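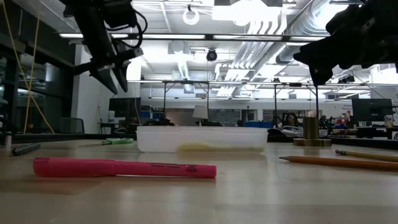

7 min read

Section 2: Setting up toast messages and status notices in Flutlow

Welcome back! If you've worked your way through the first section you'll have a Flutlow project open, a theme you can live with, and probably a cold cup of tea beside you. In this section we'll set up notices, those short messages that slide in to tell a person their work has been saved, or their file was too big, or the connection has dropped out. They're small, but people lean on them more than you'd think, and it's well worth spending a quiet half hour getting the wording and the behaviour right.

You'll need editor access to the project. If the Notices panel is greyed out, ask whoever set up your workspace to change your role, then sign out and back in again.

Creating your first notice

1. Open your project and choose Notices from the left-hand menu.

2. Click New notice and give it a name. Pick something you'll recognise in May when you've forgotten all of this (draft-saved is good, notice-final-new is asking for trouble).

3. Choose a type: Information, Success, Warning or Error. The type sets the colour and icon, and it also decides how a screen reader announces the message. Error notices interrupt whatever is being read out, and the others wait their turn.

4. Type your message. Keep it to one sentence if you possibly can, and say what happened in everyday words. "Your draft is saved" is friendlier than "Operation completed successfully", and it's a good deal more useful too.

5. Set the position. Bottom centre suits most phone layouts. On wider screens we're rather fond of bottom left, where the notice stays clear of the usual buttons.

6. Click Save, then Preview.

Note: Preview uses your theme colours but ignores your custom fonts. If the text looks a bit off, publish to your test site before you start fiddling with the type sizes. 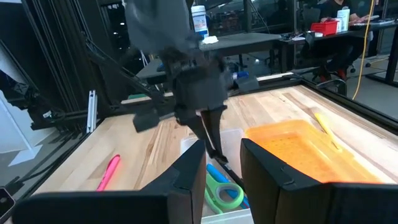 Green-handled scissors and a clear plastic container on the table.

Timing and stacking

7. Open the Timing tab. Entry speed is measured in milliseconds and the default is 600, a gentle slide that most people find comfortable. You can make it quicker, and for Error notices you may well want to.

8. Decide how the notice goes away. Information and Success notices can close on their own. For Warning and Error, switch on Stay until dismissed, so that somebody who has looked away for a moment, or who reads slowly, or who is using a magnifier, still gets the chance to see it.

9. Under Stacking, set the most notices that may show at once. We suggest 2. Any more and they start to cover the very thing the person was trying to work on, poor soul. Extra notices wait in a queue and appear as the earlier ones close.

Caution: Setting Stacking to Unlimited on a form with live checking can fill a phone screen in a few keystrokes. Please try it on your test site first.

Caution: Don't put an Undo button on a notice that closes by itself unless there's another way to undo the same action elsewhere on the page.

Respecting reduced motion

10. Go to Accessibility and make sure Follow device setting is ticked. Anyone who has asked their phone or computer for less movement will then see notices appear in place, with no slide at all. Projects brought across from the older Bunasia builder arrive with this box unticked, so do have a look even if you're sure you've done it before.

11. Tab through your page with a notice showing. You should be able to reach the close button, and once you've closed the notice, focus should return to where you were.

If a notice doesn't appear

Check first that it's attached to an event, under Triggers. Notices can be saved quite happily without one. If you see code 3756 in the activity log, two notices share the same name, and renaming either of them will clear it.

Still stuck? Send the log to the Custar help desk, along with the name of your project and the browser you're using. Our thanks to Balakrishnan Chettiar, who tested these steps with a keyboard only and found the missing focus step in an earlier draft.

Next: Section 3, Empty states and loading screens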